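Is the Herklow hand-held gripper kit worth buying for a small lab?

Posted in: Robots and automation > Kits and parts

Skorkident
We want to record table tasks by hand, folding cloth and setting plates, to teach a robot arm later. The Herklow kit costs 319 for one gripper with the camera mount, without the camera. Does somebody use it for longer than a few days? I am mostly worried about the finger pads and the weight. Our budget is 1000 and I would like to have two grippers.

3 replies

Dikel
Buy it. Good kit.

Schnyder
We have two of them since February. The housing is strong and I did not see any crack in it. The pads are the weak point. Ours became smooth after some 100 recordings and we changed them, this took me six minutes with a small screwdriver. Order spare pads together with the kit – the shipping for pads alone is expensive.

The weight is fine for one hour, after this my wrist asks for a pause. Please check also how much of the view the housing takes with your lens. With our wide lens it is a lot, and you must decide if you accept this. I put two views from our table, with the checkered cloth: 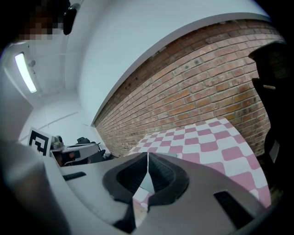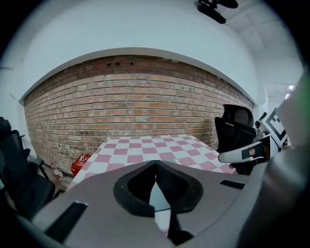 Dikel
I forgot to say, the manual is only a PDF and the page about the marker size is wrong in the old version. Take the new one from the download page.

Related topics
Which wide lens fits the Herklow mount?
Spare finger pads, where to order
Marker is lost when I turn the gripper fast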